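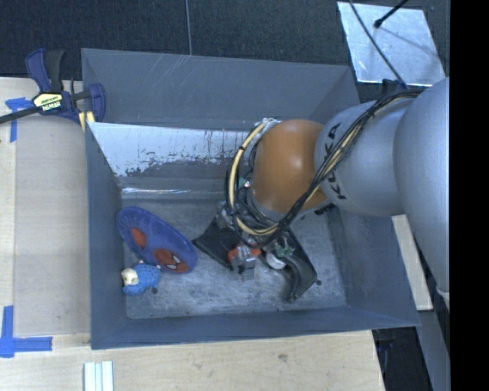
Clunis bin picking set, release of 15/10/2019

Clunis holds 628 grasp attempts for training a grasp success predictor. Each record has one overhead color image, the commanded gripper pose and a success flag. Objects are household items and toys, placed in a gray bin beside a KUKA arm. Many are soft, like the small blue sheep, and deform under the fingers - treat their pose labels as approximate.

Objects: 73 in total, 54 in train, the rest held out.
Episode length: up to 60 seconds.
Labels: set by hand by Cinzia Amato, checked by Sveva Dal Bello.

Known issues
The bin floor is scuffed and marked. Segmentation by background subtraction gives false blobs there; use the supplied masks.
Gripper cabling can hide objects near the right wall.
Force readings are not included.

Report label errors to the Trerville lab with the record number.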